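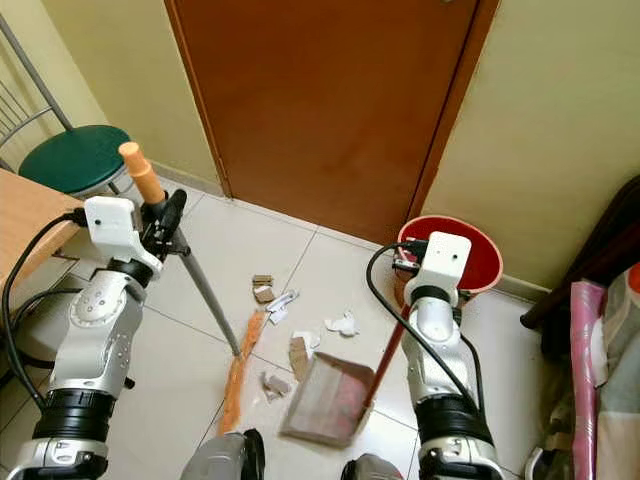
Brown wooden door, with a tiled floor in front.

How to stop an internal door sticking

Doors that rub against the frame are one of the most common small faults in a house. Most can be put right in an afternoon with hand tools. Read through to the end before you take anything off its hinges.

What you will need

A pencil, a sheet of thin card, a cross-head screwdriver, a sanding block with 80 and 120 grit paper, a sharp block plane, two wooden wedges, wooden matchsticks or thin dowel, wood glue, and a little varnish or paint to match the door. Candle wax is useful for the latch.

Step 1: Find where it rubs

Close the door slowly and note where it starts to drag. Slide the card into the gap between door and frame and move it along the top and down the latch side. Wherever the card jams, make a light pencil mark on the face of the door. The gap should be 2 mm all the way round the top and sides. At the bottom it can be larger, and over tiles you may want more if you plan to put down a mat.

Step 2: Check the hinges

Open the door halfway, hold the handle and lift gently. If the door moves up and down, the hinge screws are loose. Tighten them by hand, starting with the top hinge. A drill driver can easily chew the heads of old brass screws.

If a screw turns without gripping, take it out. Dip a few matchsticks in wood glue, push them into the hole, snap them off flush and leave for 30 minutes. Refit the screw. With the top hinge, put wedges under the door first so that it cannot drop while you work.

Try the door again. Quite often you can stop at this point.

Step 3: Sand or plane the edge

For a slight rub, wrap 80 grit paper round the block and work along the pencil marks, following the grain. Test the door every 12 strokes or so. Finish with the 120 grit.

For anything worse, use the plane. You can usually reach the upper part of the latch side with the door wedged open. For the bottom edge, the door has to come off. Take out the lower hinge screws first, then the upper ones, and have someone steady the door. Lay it on its long edge on an old blanket. When planing the top or bottom, work from each corner towards the middle, or the end grain will split away.

Doors with a veneer or a hollow core have only a thin strip of solid timber round the outside, so take off as little as you can.

Step 4: Seal the bare wood

Any edge you have cut back must be varnished or painted, including the bottom. Bare timber takes up damp and the door will swell again. Two thin coats are enough. Let the first dry fully before adding the second.

Step 5: Look at the latch

If the door now swings freely but will not click shut, the latch is probably meeting the strike plate too high or too low. Rub wax on the latch, close the door and look for the mark it leaves. A small error can be filed out of the plate. For a larger one, move the plate and plug the old screw holes.

Doors that stick only in damp weather

Wait for a dry spell before planing. A door trimmed while swollen will be loose by July. Rub candle wax along the tight edge in the meantime.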